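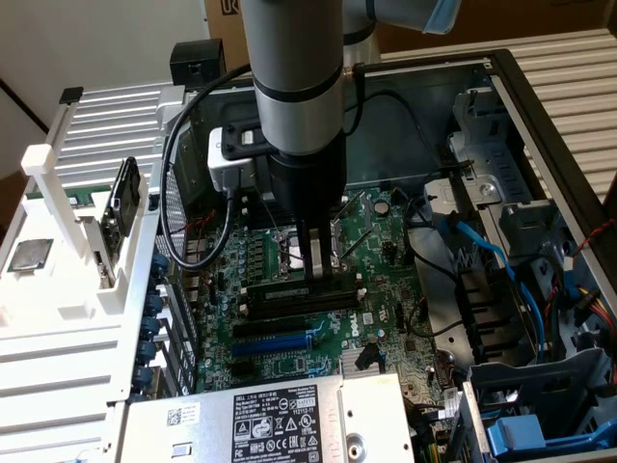

How many fouls should a high school team have to give before you pull your press off?

Seven in a half is where I stop pressing, with the bonus shots starting on the next one, and I stop sooner if my point guard has three of her own.

Journal > Basketball > Winter 2019-20

Friday, January 3, 2020

Lost at Jaltley tonight, 55 to 43. First game back after the break and it looked like it for most of the first half.

I wrote the question at the top on the bus ride over and answered it before we got there. Then I didn't follow my own answer. We had seven team fouls with four minutes left in the second quarter and I left the press on for three more trips. They shot two one-and-ones and made all of both, and the third trip was a layup with nobody back. We had been down two. We were down eight at the half.

The press itself was fine early. We ran the 1-2-1-1 and got them to throw it away on their first two possessions. Their answer was simple. They put their tallest girl in the middle of the floor, threw it to her high, and she turned and passed to the far sideline. My middle player was coming up too late every time. I told her to start a step behind the girl and not beside her, and she did it right twice, then forgot. That is a practice problem and I will put it into Monday's plan.

Half-court defense was better than I thought it would be. We played man the whole third quarter and held them to nine points. Weak side help was there. We rebounded. If I take out the end of the second quarter it is a close game, but they don't take it out.

Shooting was poor. We were one for eleven from three in the first half. Some of those were good shots and I'm not going to tell the girls to stop taking them. The ones I didn't like were the two off the dribble with no pass made. Free throws were 10 for 17. I had asked everybody to shoot 90 over the break, on whatever rim they could find, and I would guess half of them did.

Bench was short. Two out sick and one not back from her grandparents' place until Sunday. We dressed nine. The sophomore who came up from JV played the last six minutes of the third and did not look scared. She picked up her dribble in the corner once and got trapped, but she called time out on her own. I was glad to see that. She will get more minutes against Clorkesville on Tuesday.

Notes on Clorkesville, from watching them at the Cekach Holiday Tournament last week: they play a 2-3 zone and almost never leave it. The guards on top are quick but they both chase the ball, so the high post is open if we can get it there on the second pass. They don't press after misses. Left-handed shooter, comes off the bench, wants the right wing. Don't leave her.

Things to do in practice Monday:
Press break in reverse, our middle player on their middle player, ten minutes.
High post catch and turn, both sides.
20 free throws in pairs when they're tired, at the end, write down the makes.
Talk about fouls. We reached on the ball nine times by my count off the scorebook and most of them were 40 feet from the basket.

The bus heater only worked in the front half so everyone moved up and sat three to a seat. Got back to school at 10:20. Last parent came at ten to eleven. I ate a gas station sandwich in the car and got home with the scorebook still under my arm, so I need to remember to bring it back in.

We are 5 and 4. At this point last year we were 3 and 6 and we ended up playing in the district final at Peixoto, so there is time. I would still like to have those four minutes in the second quarter over again. Next time the seventh foul goes up I'm calling the press off from the bench and the assistant has orders to remind me if I don't.

Need to ask about gym time for April too, before softball and the open gym people get all of it.

Filed under: Girls Basketball, Game Nights, Press Defense

Recent entries
Two days at the Cekach tournament
Last practice before break
Overtime at home and a sore throat
Why we quit running the flex
Preseason conditioning, week two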